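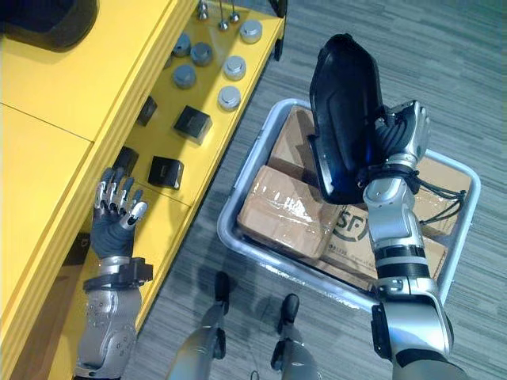

By the yellow cabinet, Intarasuk open day, Stumgate

I've walked past the Intarasuk shoe works more times than I can remember, usually on my way to the garden centre with my mind on compost, and I'd always assumed it was shut. The windows on the road side are painted over and the sign has lost most of its gold. Then in October my sister sent me a link to their open day (tickets £9, tea included, book early) and I booked two before I'd even asked her if she was coming. She wasn't, as it happened. So I took my neighbour, and we had a lovely time!

Getting there first, as people always ask. Stumgate station is a ten-minute walk if you go along the canal and a bit longer by the road, but the towpath was a bog on Friday and I'd worn suede, so we did the road. There is parking in the yard. It was full when we got there, and a man in a van had blocked in half of it.

You check in at the newer end of the building, where the front office and the sample room are, and get a sticker with your name on. Mine came off in the first ten minutes and I found it that evening inside my sleeve. Then you're put in a group and off you go through a pair of heavy doors into the old part, and the smell hits you straight away. Leather, glue, hot dust and something like burnt toast, which I never got to the bottom of.

Our guide was Samran Meesuk, who started on the closing machines (that's sewing the uppers together, I now know) and has done nearly every job in the place. He talks very fast and very quietly, so stand near the front if you get him. It's worth it. He picked up a hide and showed us how to find the backbone line by feel, and why you cut the toe pieces from one bit and the tongues from another. I'd never given a thought to which way my shoes stretch. He also showed us the scars on the hide from barbed wire and insect bites, and the cutter has to work round every one of them, by eye, with a knife that looks like something for opening oysters.

The lasts were my favourite. A last is the foot-shaped block the shoe gets made round, and they keep 500 pairs of the old wooden ones on racks right up to the ceiling, all worn shiny, with sizes and customers' initials inked on the backs. Some have little leather patches tacked on for bunions. You could have left me there all afternoon. My neighbour, who has bunions, took it all rather personally.

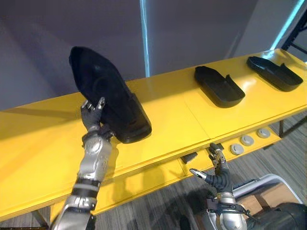
5 min read

After the lasts comes the noisy bit. The lasting machine grabs the edges of the upper and hauls them down over the block in one go, with a thump you feel through the floor. It's an old Wudus and parts for it have been hard to come by for years, so when something goes they make a new one in the little engineering shop at the back. You aren't allowed past the painted line, and they do mean it, as a chap in our group found out when he leaned over with his phone.

They make 300 pairs in a good week. I thought that sounded like a lot until Samran told us how many they used to do, back when the whole of the street worked there and the hooter went at half past seven. Most of what they sell these days is plain black lace-ups and a walking boot called the Wulico, which has a following among postmen. I tried the boot on. It was like standing in a bucket for the first few minutes and then my feet sort of settled into it, and I've been thinking about it ever since. They're £200. I put them back.

The finishing room was calmer, all brushes and tins of wax and people with black fingers. One lady was burnishing a heel edge with a hot iron and let us have a go on a scrap. Mine came out streaky. She said everyone's does, very kindly, and then put it straight in the bin.

Tea was in the canteen and was proper tea, out of an urn, with a choice of fruit cake or a cheese scone. Have the scone. There's a seconds shop next door which opens at 3 p.m., and I'd get in the queue a bit before if you take a common size, because the sixes had all but gone by the time I'd finished my cake. My neighbour got a pair of brown brogues with a mark on the heel that I still can't see, even with my glasses on.

A few practical bits. The old part has steps between nearly every room and no lift, though they'll take you round the ground floor by the yard if you ring ahead. Earplugs are in a dish by the heavy doors. It's chilly in the leather store and boiling in the finishing room, so layers. Small children would be bored by the hides and thrilled by the lasting machine, I should think. The only loo on the tour is right at the beginning, so go when you're getting your sticker.

They're doing another one in the spring and I've already put my name down. My sister says she's coming this time, and I've told her not to wear suede.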